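NEW PICTURE BOOK "THE LAMPLIGHTER OF VIRNBERG" ARRIVES IN MAY

Nokstead - Well, it's finally happening! I've been writing to bookshops and school librarians about this one since before we had a cover, so many of you already know what I'm going to say, but let me say it properly. In May, Zelport Books will publish The Lamplighter of Virnberg, a hardcover picture-book biography written and illustrated by Aigars Kairys.

The book tells the story of a boy who grew up over a candle shop in the hill town of Virnberg, went out with his uncle at dusk to light the street lamps, and started drawing the people he saw in the windows. He was 12 when he sold his first picture (a baker asleep on a flour sack, traded for a loaf and a pair of gloves). He went on to paint the town for the rest of his life, and hardly anyone outside the valley has heard of him.
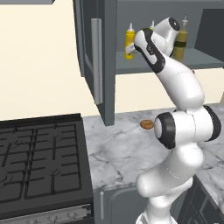 I edit the children's list at Zelport and I read a lot of picture-book biographies. What got me with this one was the dark. Aigars painted nearly every spread at night, in blues and browns, with one warm light somewhere on the page, and my own kids started hunting for it before I'd even finished reading the words out loud. There are 4 foldout pages too, and the one where the whole hillside lights up still makes me grin like a fool.

The text is short and made for reading aloud to ages five and up. At the back you'll find a map of the old lamp route, a note on how oil paint was mixed in those days, and a page on drawing by lamplight that kids can try at home with a flashlight and a stick of charcoal. 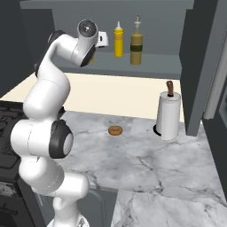 Aigars Kairys says he walked the lamp route 2 winters in a row before he painted a thing, and that he threw out his first version because the streets looked too clean. He also wants it known that the cat on page nine is real and was very badly behaved.

I believe him about the cat. The first printing is 2000 copies, and a signed bookplate goes into every one ordered ahead through the Zelport office or your local shop. We're holding a launch party at the Org bookstore in Nokstead, starting at seven in the evening, with the original paintings up on the walls and a drawing table for the kids - please bring them in clothes that can take some charcoal.

Review copies are ready now, both printed and digital. If you're a teacher or librarian, ask me for the classroom sheet as well, it's free and it has the map on it at a size you can color in. For interviews with Aigars, write to the Zelport publicity desk and put Lamplighter in the subject line so I spot it.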